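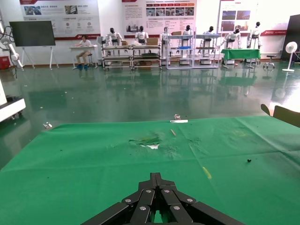
Doaa Chraibi pregunta si hay que cambiar el tapete de la mesa cada vez que le sale un roto o si puede seguir con el mismo hasta la próxima revisión. Depende de dónde esté el roto y de lo que se vaya a apoyar encima, y de eso va buena parte de este capítulo. ¡Gracias, Doaa, por escribir con la guía a medio publicar!

4. La mesa y las cajas

Llegamos a la parte que más nos gusta del manual Dekiso. Una mesa bien vestida y una caja bien abierta cambian el día entero (el que haya embalado sobre una superficie llena de hilachas ya sabe de qué hablamos), y preparar las dos cosas lleva muy poco rato.

4.1 Antes de empezar

Tenga a mano:
un paño de algodón apenas húmedo
un cepillo de cerdas blandas
tijeras de punta redonda
el tapete de repuesto, si va a cambiarlo
cinta de papel
las cajas, todavía plegadas

4.2 Revisar el tapete

1. Retire vasos, tarjetas, bolígrafos y todo lo que haya quedado encima, también lo que esté pegado al borde.

2. Pase el cepillo desde el centro hacia fuera. Las cuentas, los palitos y las migas de cartón se esconden en los pliegues, así que levante un poco la tela y sacúdala con ganas.

3. Pase la palma de la mano por toda la superficie. Los dedos notan un deshilachado mucho antes que la vista.

4. Si encuentra una zona rota, compruebe si asoma la capa de debajo.

5. Cuando solo haya hilos sueltos, córtelos a ras con las tijeras. No tire de ellos: un hilo arrancado se lleva a los vecinos y el agujero crece.

6. Cuando asome la capa de debajo y la rotura caiga en la zona donde va a trabajar, cambie el tapete. Si cae en una esquina que no usa, gire la tela y siga con ella sin remordimientos.

Nota: las marcas de doblez no son un defecto. En un tapete nuevo se van suavizando con el uso, y si tiene prisa puede dejarlo extendido toda la noche con las esquinas sujetas con cinta de papel.

Precaución: no ponga líquidos sobre la mesa vestida. Un vaso junto al borde acaba en el suelo, y un suelo liso mojado resbala muchísimo.

4.3 Elegir la superficie

Para clasificar piezas pequeñas, la mesa con tapete es una maravilla: nada rueda, nada suena y lo que cae se queda donde cayó. Para montar cajas preferimos la mesa desnuda y lisa. El cartón se desliza bien, se gira con una mano y no arrastra la tela. Mohcine Lahlou insistió en que lo pusiéramos en negrita; lo dejamos por escrito y que conste.

1. Limpie la mesa lisa con el paño y séquela.

2. Deje 60 cm libres a su derecha para la segunda caja. Si es zurdo, a la izquierda.

3. Acerque el taburete y apoye los pies en el aro. Se trabaja inclinado hacia delante más de lo que uno cree, y la espalda lo agradece.

4.4 Abrir y colocar las cajas

1. Despliegue la caja empujando dos esquinas opuestas a la vez. Debe quedar en ángulo recto por sí sola.

2. Cierre el fondo, primero las solapas cortas y luego las largas, y ponga la cinta por fuera.

3. Dé la vuelta a la caja y doble cada solapa superior hacia fuera, hasta que se quede abierta sin ayuda. 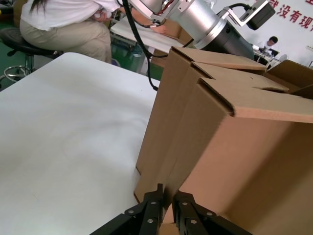 4. Repase con el dedo, muy despacio, el canto cortado del cartón ondulado. Si nota una capa levantada, alísela o póngale una tira de cinta de papel.

5. Prepare la segunda caja del mismo modo y póngala detrás de la primera, un poco desplazada, para que las solapas no se estorben.

6. Pruebe a meter y sacar la mano de las dos. Si roza una solapa, dóblela un poco más.

Precaución: el canto del cartón corta. Use guantes finos si va a abrir muchas cajas seguidas.

Nota: no levante una caja por las solapas, ni siquiera vacía. Sujétela por dos paredes enfrentadas o por debajo.

4.5 Al terminar

1. Pliegue las cajas que no haya usado y guárdelas de pie, nunca tumbadas bajo peso.

2. Cepille otra vez el tapete.

3. Apunte en la hoja Zaki la fecha y el estado de la tela. Con «bien», «hilos» o «roto» basta.

El modelo de hoja cambió en marzo; si conserva la antigua, úsela hasta agotarla y añada el estado de la tela en el margen.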